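Questions I Get About Reporting Package Theft

By So-yul Ryu
Posted in January

I've been writing the neighborhood crime column for the Hirkness newsletter long enough that my inbox repeats itself. So I've put the questions in one place, and I'll add to it when I get new ones!

Is it worth reporting one stolen package?

Yes, please do. I know it feels silly to call over a $30 pair of slippers (mine, still bitter), but a report puts the theft on record. We had 101 package thefts on the Hirkness police log last year, and I'm pretty sure the real number is higher, going by how many of you write to me and never file.

Do I call 911?

Only if it's happening right now or you feel unsafe. Otherwise use the non-emergency line or the online form. I've done both, and the form was quicker – I had my report number before my coffee was gone.

What should I have ready?

The order confirmation, the tracking page showing the delivery time, what the item cost, and your doorbell video if you have one. Save the clip to your own computer or phone first. Some doorbell apps erase old video pretty fast, and I lost a perfectly good one that way.

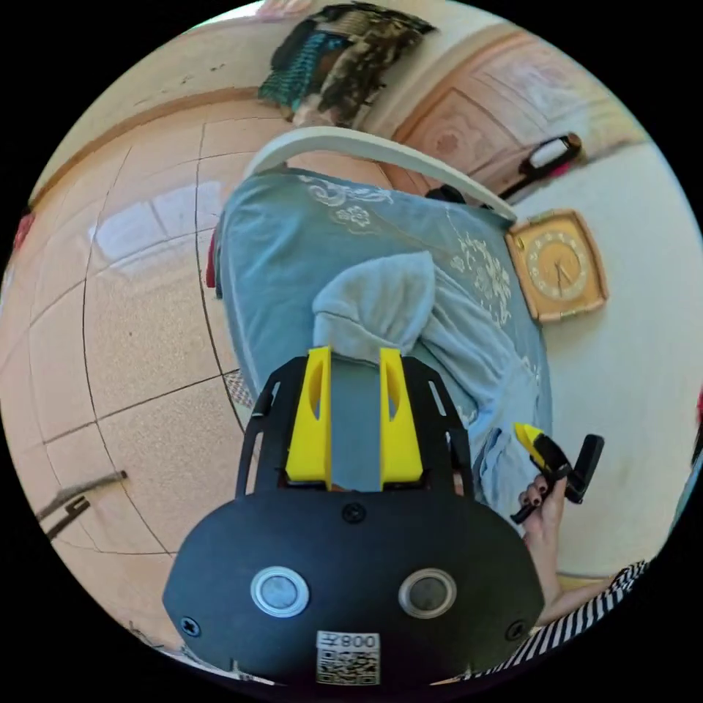 A small yellow-and-black device in hand, beside a light blue bedspread.

Should I write down serial numbers for things I already own?

I would! I spent one Friday evening going room to room with a notebook, and it was less boring than it sounds (okay, the garage was boring). Take a photo of the serial number as well and email it to yourself. If something of yours shows up at a pawn shop, that number is the best way to show it's yours.

Can I post the video of the thief online?

Ask the officer on your case first. People on Jallden Street once passed around a clip of a man who was picking up his own sister's mail, and he had a rotten week over it.

Will anyone be arrested?

Sometimes. The Dabbas Court arrest last fall came from three neighbors filing separate reports with the same car in them. Plenty of cases go nowhere, though, and I won't pretend mine didn't.

Who pays me back?

Start with the seller, then your card company. Insurance often doesn't help with small items because of the deductible. My neighbor on Zukden Lane got her $299 back from the store after she sent them the report number.

Comments

Marge: Does the online form work on a phone? Mine froze on page two.

So-yul Ryu: It does on mine, but try turning the phone sideways, the button hides.

T. from Dabbas Court: We were one of the three! File the report, people.

This site uses cookies to remember your settings. Accept | Manage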